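Courses > Interior Studies > Year 1 > Handouts

Search this site Go Advanced search

COLOUR IN THE LIVING ROOM
Notes for lecture 4
Tyra Bråten, Emetside School of Interiors

These notes follow the lecture of Monday, with some things I had no time to say. Please read them before the seminar and bring your own colour cards.

1. What we mean by a dark colour

In daily speech we call a colour dark when it looks near to black. For our work we need two words more. Value tells how light or dark the colour is. Chroma tells how strong it is. A dark purple can have low value and still a good deal of chroma, and then it does not look like black at all when you put a real black beside it. Do this test always. Many students choose a "black" cushion in the shop and find at home that it is a very dark blue.

2. The large piece decides

In most living rooms the sofa is the largest piece of coloured cloth. The walls are bigger, but we look at them less, and they are often pale. So I ask you to start with the sofa and choose the wall after. In the old exercise we did the opposite, and the results were often weak – the students had a nice wall and then a brown sofa from fear.

A dark sofa makes the things near it look lighter than they are. This is simultaneous contrast, which you know from lecture 2. White and light grey gain most from it. A middle grey becomes uncertain: beside purple it can seem a little green or yellow, even if the paint has no green in it. 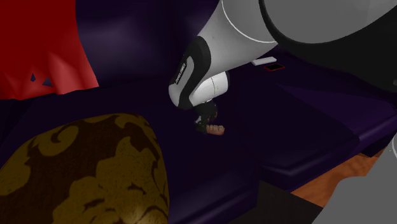

Fig. 3. White, greys and black against a dark purple sofa (computer rendering).

When you work from a rendering, remember that the light in it was chosen by somebody. The same purple under a warm lamp goes towards brown, and under a north window it goes towards blue. Never order cloth from a screen. Ask for a sample, put it upright and not flat on the table, and look at it in the morning and again after dinner.

3. The Lundgren room

Wakana Yagi showed us her plan for the Lundgren flat. The sofa cloth there is sample 2607, a plum colour, and the wall was first 1507, a cold white. The clients found it hard. She kept the plum and changed only the wall, to a white with a small part of red. I think it was the right decision, though the ceiling should have been changed too.

4. Exercise for the seminar

Paint one card in a dark colour of your choice. Cut three small pieces from the same grey paper. Lay one on the dark card, one on white and one on a strong yellow. Write down what you see before you discuss with your neighbour. Half a page is enough.

Reading: course book, page 56 and the two pages after.

3 comments Share (12)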